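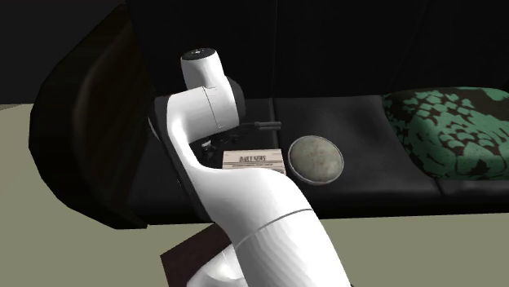 How People in the Zirnen Apartments Get Their Local News
Final project report, Community Studies
Zineb Nasr

Introduction

My grandmother read the paper every morning with a pencil in her hand, and she would circle anything she thought one of us ought to know about. Sometimes it was a sale on school shoes, and sometimes it was a funeral. When our class was asked to pick a question about daily life in our own neighborhood, I thought of that pencil right away, and I wondered how people on my street find out about such things now (I hear most of mine from my mother, who hears it at the bakery).

So my question became: where do people in the Zirnen Apartments get their local news, and do they feel they get enough of it? By local news I mean the very small kind, like road work, school meetings, a new bus stop or a lost dog.

Background

The Zirnen Apartments have 673 households in a group of buildings between the river and the old Fusari bottling plant. For many years the area had its own weekly, the Rurero Courier, which was delivered to every door whether you asked for it or not. The Courier stopped printing its weekly edition when I was in middle school. It now comes out once a month, and you have to pick it up yourself at the library or at Awasthi Grocery. The last issue I looked at, from May, gives its print run as 1,221 copies for the whole district.

What I did

I wrote a one-page questionnaire with questions about where people hear things, how often they look for news and what they feel they miss. I left paper copies in the lobbies with a return box, and I also knocked on doors in the early evening, which I was very nervous about and ended up enjoying more than any other part of the project. People were kind! I was given tea more times than I could politely drink it. In the end I had 119 completed questionnaires, and I also did 2 longer interviews, one with a retired bus driver and one with a young father who had moved in over the winter.
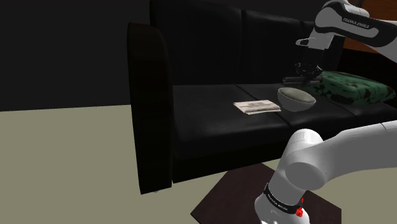 The retired driver had kept a stack of old Couriers in his hall closet, and we spent most of an afternoon going through them. He reads the front page last. He starts with the notices at the back, then the letters, and he told me he used to know half the people who wrote in. What he misses most is the letters page, "even the cranky ones," and he doesn't feel that the messages his daughter forwards to his phone are the same thing at all.

The young father had never seen the Courier before I showed it to him. He follows a neighborhood group online and checks it while the baby naps. He finds it quick, but he said it is hard to tell when something was posted, and he once walked all the way to a clothing swap that had taken place the week before.

What I found

The most common answer to "Where do you usually hear local news first?" was another person, meaning a neighbor, a relative or somebody at work. Online groups came next, and then the notice boards in the lobbies, which I had not expected to do so well. The printed Courier was near the bottom as a first source, but quite a few people wrote in the margin that they would read it if it still came to the door.

Older residents were more likely to say they felt left out of things. Some of the younger ones said so too, especially those who had moved in recently and did not know their neighbors yet.

Problems with my survey

My questionnaire was only in English, and I know several families on my own floor who would have been more comfortable in another language. I would translate it if I did this again. I also knocked mostly in the early evening, so I must have missed people who work late shifts. And one of my questions was really two questions squeezed together, as my teacher pointed out after it had already been copied.

What I would like to try next

Awasthi Grocery has agreed to let me put a small rack by the door with the Courier and a sheet of building notices. I would like to see whether people take them, and to ask the bus driver if he would write the first letter.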